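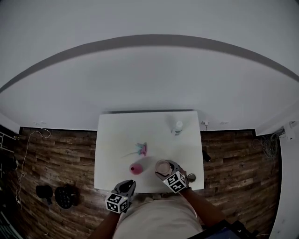
Most advice on sorting small household items is written by people who sell boxes. For this project I wanted to know if the usual rule, "group things by use, not by size," really helps a person find and put away small objects faster, or if it just looks good in a catalog. The things I worked with are the kind that pile up on any table: a small cup, a little pink bottle, a white bottle with a white cap, a pink-and-teal plastic piece shaped something like a flower. The flower piece gave me trouble from the first day. By use, it could be a toy or a decoration, and the rule has no answer for that.

Background

I read two storage guides before starting, one from Sukska and one from Prindarora. Both say to sort by use. Neither one says how this was tested. The Prindarora guide promises that sorting "pays for itself in a week," with no numbers behind it. I also looked at the printed card that comes with the Fakon drawer insert, which has a drawing of a perfect drawer and very little else.

Method

Imani Laizer and I each did the same task over and over. One trial meant taking a single object from the table, putting it in the correct section of the insert, and stopping the timer. In the first half of the project the sections were by use (drinking, bathroom, play, other). In the second half they were by size. We recorded 565 trials in all. I threw out 80 of them, mostly because the timer was started late, and a few because we disagreed on where the object belonged. That left 485.

We used a plain white table so that nothing would be hidden by a pattern. The objects were put back in different spots between trials.

Results

Sorting by size was a little faster for both of us. I don't trust this much. We did the size trials second, and by then we had handled the same cup and bottles more than 300 times, so of course we were quicker. Imani thinks the difference is real. I think it is mostly practice.

What I do trust is the list of mistakes. Nearly all the wrong placements under the "use" rule involved the plastic flower piece or one of the bottles. A bottle with no label could be soap, lotion or paint, and we changed our minds about it. Under the size rule there were only 2 wrong placements.

Problems

The order of the two halves should have been mixed. Two people is not enough. We also picked the objects ourselves, and I suspect we picked odd ones. Szűcs, the class text we were given, says to use objects from a real drawer, and we skipped that step to save time.

If I did it over, I would have someone else choose the objects, keep the section names covered until each trial started, and drop the section called "other," where too many things ended up.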